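Writing the Rules Before Running the Arm
Project report, Robotics Practice module
Povilas Hunt
October 16, 2025

So my partner Kęstutis Adomaitis and I picked the topic everyone else skipped, which was lab rules. The other groups got to write grasp planners and we got to write a two-page sheet on how a person should behave next to a small arm with a two-finger gripper. I was a bit grumpy for the first week (sorry, Kęstutis) and then I got really into it!

Our starting point was the old sheet from the Skorelley lab, which had been taped inside a cabinet door since before either of us enrolled. It told you to wear closed shoes and "use common sense near the robot." That was pretty much it. We also read the safety chapter in the course reader, and we borrowed the layout of the checklist they use over at the Nilosside workshop, mostly because it fits on one page per topic and you can read it standing up.

The first thing we did was sit through other people's sessions and write down every habit that made us nervous. People reached in to straighten an object while the program was only paused. People set the closing force once in January and never looked at it again. And lots of people (me too, I admit it) started a pick without checking what the fingers were lined up on. With big foam blocks you get away with that. With small parts you don't, so we did most of our trial picks on small stuff and made the rules strict enough for that case.

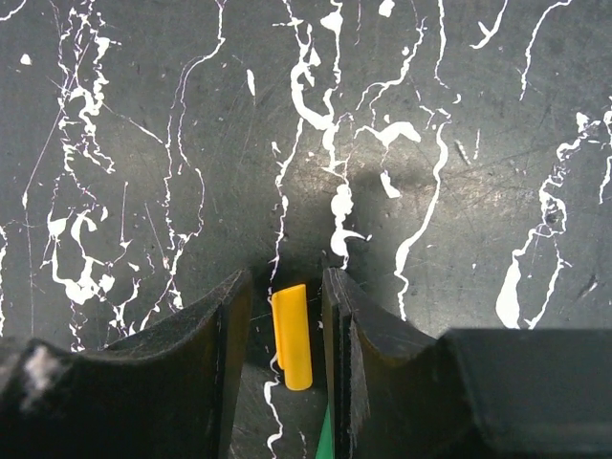
Figure 1. Small yellow part standing between the gripper fingers. Look at how narrow the gap is.

With a gap like that, a little sideways error means a finger lands on the part and knocks it over or pushes down on it. Our rule 4 came straight out of this: stop above the part, look at the wrist camera view, and only then go down. The part is nearer to the left finger too, and we argued for ages over whether the rule should demand perfect centering. I wanted it, Kęstutis thought people would just ignore it. We settled on "clear space visible on both sides," and I think he was right.

The same view got us talking about wear. There's a pale scuffed patch low down on the left finger, and our draft had nothing at all on looking after the fingers! Rule 6 now says to check the finger faces before the first run and write any new marks in the log. We didn't test whether scuffs change the grip, so please don't read that into it.

For the trial we ran 200 picks, split evenly between the old sheet and ours. The arm speed was capped at 70 percent of the lab's normal setting the whole time, same for both halves. With the old sheet we logged 2 moments where somebody's hand went in while the arm was still enabled. With ours we had none, but we were the ones running it and we knew what we were looking for, so I wouldn't bet much on that number.

What I'd change: the log form is too long. People filled in the top and left the rest blank, and I did it myself on the last afternoon. Kęstutis is cutting it down now, and the shorter form goes up next to the stop button along with the new sheet.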